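How Do Ants Find Their Way Home?

Have you ever dropped a crumb on the sidewalk and come back later to find a whole line of ants marching up to it? Maybe you wondered how they all knew where to go, when not one of them has a map, or a phone, or even very good eyes (most kinds of ants see rather blurrily, poor things).

The answer is smell! When an ant finds something tasty, she heads back to the nest and touches the tip of her belly to the ground as she goes, leaving tiny dots of scent behind her. We call this a trail. Her sisters sniff it with their antennae, the two bendy feelers on their heads, and off they go along the very same path. If they find food too, they add more scent, and the trail gets stronger and stronger.
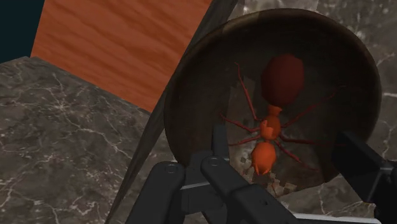 An ant's body comes in three main parts, the head, the thorax and the abdomen, and the scent is made in the abdomen, way at the back. All six legs are joined to the thorax in the middle. The jaws at the front are called mandibles, and they are wonderful for carrying crumbs home.

Now, what happens when the food runs out? The ants stop adding scent, the old smell fades away into the air, and pretty soon the line is gone.

You can try this yourself in June, when ants are good and busy. Put a dab of honey on a piece of paper near an ant path and wait. Once a line has formed, rub your finger across it (gently, between ants!) and watch what they do. Some will stop and wander in circles for a bit before they pick up the smell again on the other side.

Written by Dumisani Rampersad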